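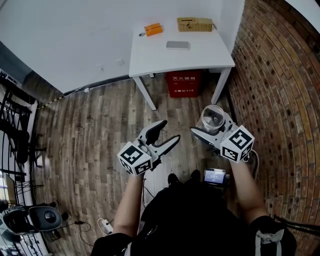
Station 3, Holldale room. White table, extinguisher cabinet underneath, hand grippers in use.

Pre-purchase walkthrough, second gripper station
Filled in by Verena Imhof, Thursday
To be read before anyone signs the Petek quote, including me.

1. Extinguisher within reach of the station: YES, WITH COMMENT
Cabinet is under the table. Reachable by anyone willing to crouch during a fire. Budget a wall bracket.

2. Floor clear of cables: NO
A dark cable crosses the floor to a power strip, and a thin white one runs along the baseboard. Cable covers were struck from last year's budget as "decorative." Put them back.

3. Outlets sufficient for added load: OPEN
Two wall fixtures, both low. Have the electrician look before we order chargers. The Naltora sales sheet says "plugs in anywhere," a claim I will let them make to the electrician.

4. Hazard tape: PARTIAL
Yellow and black along part of the wall. Price one more roll. This is the only line I expect to be approved without a meeting.

5. Glass items: COMMENT
Clear jar in the right gripper. Replacement jars come out of supplies, not equipment. Please stop asking.

6. Space for second table: NO
Not until the rack and chair on the left find another home. Rostton quoted 107 a month for storage. I have quoted them silence.

7. Spare gripper pads: NOT BUDGETED
Lead time is 9 weeks. Order 2 sets with the station.

Result: hold until items 2, 3 and 6 are closed. Recheck in July.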